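The dishwasher advice I've stopped believing

Thu 24 April

Every few months somebody at Kundstead publishes another list of rules for loading a dishwasher, and every few months I read it, grumble, and try one of them for a week. My record so far is 3 rules tested and one kept.

Rinse everything first

I gave this up last August. If I have to wash a plate before I wash it, I'd like to know what the machine is for. Scrape the food off, yes. Standing at the tap over a cereal bowl — no. The plates come out the same as far as I can tell, and I've looked pretty hard.

Buy the better tablets

The Trerus ones cost more and come in a very nice box. I ran them for a month against the cheap powder and couldn't pick a winner. Maybe you have harder water than I do. Maybe you just like the box.

Bowls go on their side, never flat

I expected this to be nonsense too, but it's the one I kept. A bowl set flat always seems to save me a puddle. Leaning it over takes up more of the upper rack, and I grumble about that with the mugs still waiting.
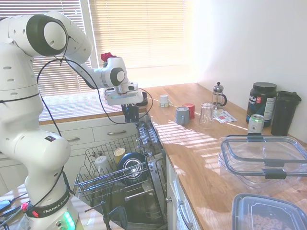 Wait until it's full

Full according to whom? The list says to hold out for every last slot. By then I'm out of mugs and drinking coffee from a measuring cup. I run mine when I need the mugs back, and I plan to keep doing it.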